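**Climell 600 Owl Nest Box Monitor**

Weatherproof sensor and logger for nest boxes used by owls and other large cavity-nesting birds. Fits the Hurnance box series and most boxes with a removable roof panel.

## Specifications

| Item | Value |
|---|---|
| Weight | 149 g |
| Recording interval | 5 minutes (adjustable) |
| Battery life | 11 months |
| Stored readings | 600 per channel before upload |
| Channels | Temperature, humidity, entrance motion |

The entrance sensor is passive infrared and emits no visible light. Readings are held in memory if power drops and are uploaded at the next connection. Set the interval before the unit goes up; changing it later clears the log.

## Installation

Mount the logger under the roof panel with the vent facing away from the entrance hole. Run the lead down the back corner and clip it every few inches. Do not drill the floor.
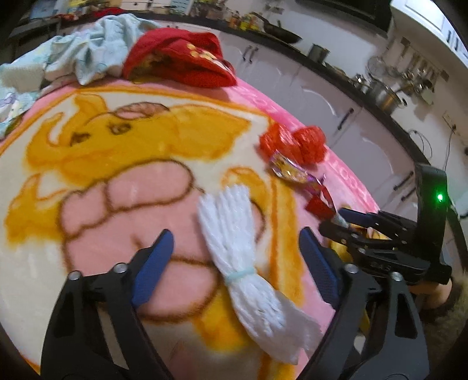
Boxes should be cleared outside the nesting season, before the logger is reset. Remove old pellets and litter by hand. Loose fiber needs particular care: a bundle of yarn with many parallel strands, like the white one between the blue pads, can tangle around a chick's leg and must never be used as lining. Use dry wood chips.

Replacement clips and the Tamura mounting plate are sold separately. Orders ship from Eltside.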